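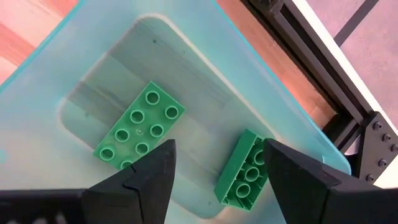

*Green bricks in one of the light-blue trays.*

**Dodeck Toy Library - progress report to the Verschueren Fund, 7 Apr 2026**

What a quarter! When we wrote our application we hoped the toy library would find its feet by summer, and families are already coming back for their second and third loans. March was our busiest month so far, with 438 loans going out to 327 children - well past the number we gave you in the plan.

**Opening hours**

We now open three afternoons a week instead of two. The extra session came out of the staffing line, as agreed, and it has filled up quickly with parents on their way home from the Plivano school. The late slot is still quiet. We'd like to give it until the end of the school year before changing anything.

**The collection**

Building sets are the runaway favorite, followed by wooden trains and anything with a marble in it. We split the biggest building sets into smaller ones so that more families can borrow at once, and 12 of these are out nearly all the time. Puzzles go out less than we expected (missing pieces put people off), so we have started checking them at the desk while the family is still there. It takes a few minutes and the children love helping.

**Moving to Cleltus**

The Cleltus branch will open in the old reading room. The shelves are up and the floor is done, but the ramp is running late and we won't open without it. The builder has promised a new date and we'll send it on as soon as we have it in writing.

**Money**

Spending is on track overall. Cleaning supplies cost more than planned and printing cost less, so the two nearly cancel out. We would like to move what is left in the printing line to replacement parts, mainly wheels and game pieces, and need your okay for that before we order.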